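Sketex Office Cleaning
Frequently Asked Questions

Home | Services | Service Area | FAQ | Contact

These are the questions we get most often from new and current customers. If yours isn't here, call the office or send a message through Curkutix, our customer portal.

GETTING STARTED

What kinds of places do you clean?

Small and mid-size offices, waiting rooms, studios, classrooms, and shared building areas such as hallways and lobbies. We don't clean private homes, restaurant kitchens, or medical procedure rooms. We do clean the front offices of dental and medical practices.

Is there a minimum size?

Yes. We take on spaces of 300 square feet and up. If your office is smaller but in a building where we already work, ask anyway. We can often add a single room to an existing route.

Where do you work?

Anywhere in Udberg, plus the business park on the east side of the highway. In the Simões Building we clean all common areas under a contract with the owner, but the inside of each suite is a separate agreement with the tenant. If you rent there and your suite isn't being cleaned, that's the reason.

How do I get a price?

Someone has to walk through the space first. We don't quote from floor plans or over the phone. The walk-through usually takes less than half an hour, and you'll get a written quote by email within 4 business days. Thaddeus Kincaid does most of the walk-throughs. Please have a person there who knows which rooms are to be included.

Do I have to sign a long contract?

No. Regular service runs month to month. You can cancel with one month's notice, in writing or through Curkutix. One-time jobs are billed separately and don't need an agreement beyond the accepted quote.

Do you bring your own supplies?

We bring cleaning products, cloths, mops, vacuums, and trash bags for standard baskets. Paper towels, toilet paper, and hand soap are yours to supply unless you've added restocking to your plan. If you want us to use a certain product, leave it in the supply closet with a label and add a note to your account.

TRASH AND RECYCLING

Which baskets do you empty?

Every wastebasket that stands on the floor, on every visit, as long as there's something in it. That includes desk baskets, restroom baskets, and the ones in kitchens and break rooms. We don't take things out of desk drawers, off desktops, or from boxes, even if they look like trash.

What about trash that's on the floor?

Small litter such as wrappers, tissues, and scraps of paper gets picked up before the floor is swept or vacuumed. Anything that could be useful to someone goes on the closest desk or table. This covers cables, keys, coins, pens, and any paper with writing on it that isn't crumpled. 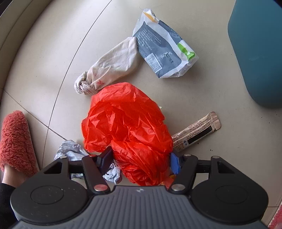
I have a box I want thrown out. What should I do?

Write TRASH on it in large letters. Tape on one of our orange tags if you have them, but the word alone is enough. Flatten empty cardboard if you can. We take up to three boxes per visit at no charge. For more than that, or for anything one person can't lift, ask for a bulk pickup.

Do you change the bag every time?

We change it when it's dirty, torn, or more than half full. A bag holding a few sheets of dry paper is emptied into the cart and left in place. Kitchen and restroom bags are changed on every visit. If you'd like a new bag in every basket every time, it can be added to your plan for a small fee.

Our baskets don't have bags. Is that a problem?

No. Plenty of customers go without bags at the desks. We empty the basket and wipe it out if needed. Please keep food and drinks out of baskets with no bag. Coffee is the usual trouble.

Do you wash the baskets?

Twice a year as part of regular service, and any time one is sticky or smells. A washed basket is left upside down in the restroom or kitchen to dry and goes back to its spot on the next visit. If you come in and can't find your basket, look there first.

How does recycling work?

We follow whatever your building has. Where there are separate containers for paper and for bottles and cans, we keep them apart all the way to the dock. In buildings with one mixed recycling container, everything goes in together. We can't sort through recycling that has food in it, and that bag will go out with the regular trash.

What won't you take?

Batteries, light bulbs, paint, electronics, needles, and anything leaking. We'll leave the item where it is with a note. The city drop-off takes most of these, and building managers usually have a box for batteries.

Something was thrown away by mistake. Can I get it back?

Call as soon as you notice. Bags go to the building's own dumpster, so there's a chance until it's collected. We can tell you what time your trash went down and which container it went into. We can't open bags that belong to other tenants.

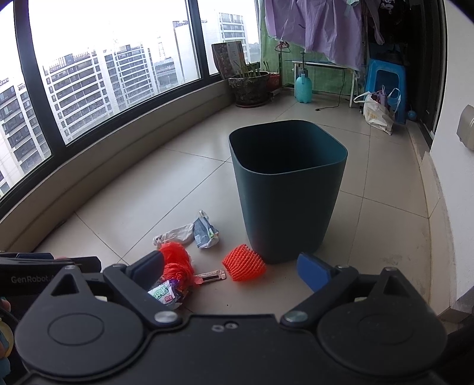 Page last changed: August

FLOORS

How are hard floors cleaned?

Tile, vinyl, and sealed concrete are swept or dust-mopped first and then damp-mopped. Restroom floors are mopped on each visit. Other hard floors are mopped according to your plan, usually once or twice a week.

Do you clean the grout?

Regular mopping won't bring back dark grout. Grout scrubbing is a separate job, priced by the room. Light-colored tile in entryways generally needs it once a year, and most other rooms can go longer.

How long should we stay off a mopped floor?

Give it twenty minutes. Signs are put out while the floor is wet, and the cleaner takes them along when leaving. If you're working late, let the cleaner know and your room can be done last.

Do you move furniture?

Chairs, baskets, floor mats, and small rolling items, yes. Desks, file cabinets, copiers, and anything plugged in stay where they are. We clean up to the edges. If you're having furniture moved for another reason, tell us the date and we'll do the floor underneath at no extra charge, provided it falls on a normal visit.

Can you get stains out of carpet?

Some of them. Fresh spills come out much better than old ones, so blot with a dry cloth and report it. Please don't use a store-bought spray before we get there. Ink, hair dye, and bleach marks are usually permanent.

VISITS AND ACCESS

What time do you come?

Most visits are between 6 p.m. and 11 p.m. A few routes run early, starting at 5 a.m. Daytime cleaning is possible for restrooms and lobbies. We can promise a window of two hours but not an exact time.

Who has our keys?

Keys and access cards are kept in a locked cabinet at our office and signed out for each shift. They carry a number and no name or address. If you change a lock or a code, call before the next visit. A visit we can't make on account of a changed lock is billed as normal.

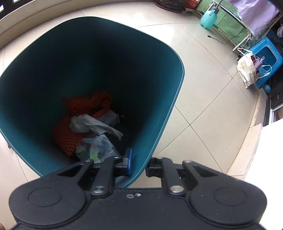 Will it be the same cleaner each time?

Usually. Each route has a regular cleaner and a backup who has been shown the space. You'll see a change during vacations and when someone is sick. New customers often get two people for the first few visits, until the work settles into a routine.

What happens on holidays?

We're closed on major holidays, and the list is in Curkutix under Schedule. If your visit falls on one of them, it moves to the next working day. Weekly customers can skip it for a credit.

Can I leave a note for the cleaner?

Yes, for small things. Tape it to the inside of the entrance door. Changes to your plan have to go through the office, since the cleaner can't approve them.

BILLING AND PROBLEMS

When do you bill?

On the first of the month, for the month ahead. Invoices are emailed and also posted in Curkutix. Extra jobs show up on the following invoice. Payment is due in fifteen days.

My invoice looks wrong. Who do I talk to?

Hazel Lyons in accounts, extension 409. Have your customer number ready. It's printed at the top right of the invoice.

Something was missed. What now?

Report it by noon the next working day and we'll fix it that evening at no cost. After that we'll make a note for the next regular visit. It helps to give the room and the item, for example "break room, sink not wiped."

Something got broken. Are you insured?

Yes. Cleaners are required to report any damage the same night, and you'll hear from us the next morning. If you find something first, leave it as it is and call. We'll ask for a photo and a receipt or a link to a replacement.

How do I reach you?

Office hours are 8 a.m. to 4:30 p.m. Outside those hours, leave a message and choose option 2 if it's about a lock, an alarm, or water. Mail and payments by check go to Sketex, P.O. Box 756, Udberg. Keys should not be mailed. Bring them to the front counter and ask for a receipt.

Back to top
Request a walk-through
Curkutix login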